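I bought the Truletti tire inflator in August, after the third time my old foot pump made me late for work. It's the little cordless one that lives in the trunk, and I've had 7 weeks with it now, which feels like long enough to have opinions.

First off, it's fast! My hatchback sits low on the driver's side rear (slow leak, I know, I know) and the Truletti tops it up before I've finished checking the oil. You set the pressure you want, press go, and it shuts itself off when it gets there. I tested it against the gauge at Niven on Sunday and the two agreed on all four tires.

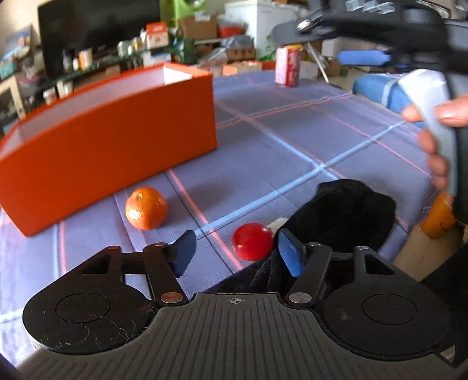 The noise is my main gripe. Jarrah Waaka next door came out at 6 a.m. to see what was wrong with my car, and I can't blame him – it sounds like a blender full of gravel. The hose is on the short side too, so you end up crouched right by the wheel. The carry pouch is dull black, and mine has vanished in the trunk twice already, so I'd love it in something you can spot, like that shiny red ball on the table. Even a blue zipper pull would help.

Battery life is good. I did both our cars plus Kylie's trailer on one charge and still had some left. I paid $54 and I'd pay it again, though if you have big truck tires I'd look at the larger model.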